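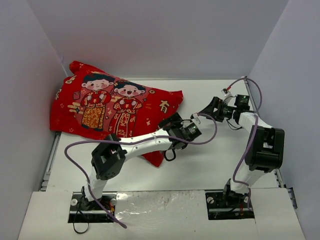 Ngozi Akpan reckons the Flenby by-election was lost on the bins and nothing else, and she told me so before I'd even got my coat off at the count.

She may well be right. I've been following this one since April, when the old Handinitz ward seat first looked shaky, and I can't remember a doorstep where the fortnightly collections didn't come up! Parking, a bit. The library, now and then. But mostly bins.

Anyway, the result. Bogumił Tomaszewski, standing as an independent, took it with 867 votes, just 58 ahead of the sitting group's candidate. There was one recount (I had a cheese roll while we waited, not a good one) and it came out exactly the same as the first time. Turnout was poor, but it was a wet night in December 2018 and I nearly stayed in myself.

Tomaszewski gave a very short speech, thanked the staff at Vanside Hall and said he'd be asking for weekly rounds to come back at the very first meeting he attends. Whether he gets anywhere is another matter – he'll need at least 2 others to back him before it can even go on the agenda.
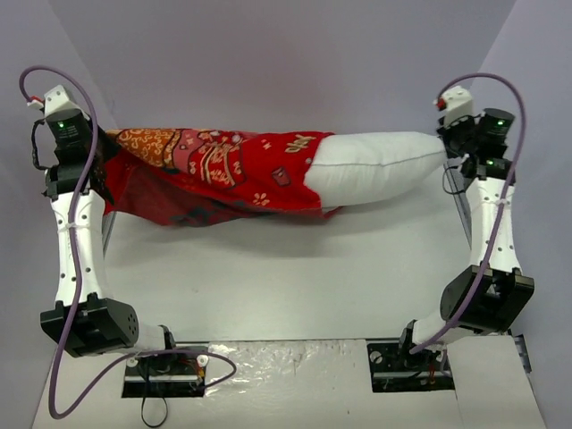

What happens next

He signs the papers on Monday and takes over the Debnath Road surgery, which has had more than 40 letters waiting since the summer. I'll be popping along to the first one, so if you've got something you want asked, drop me a line.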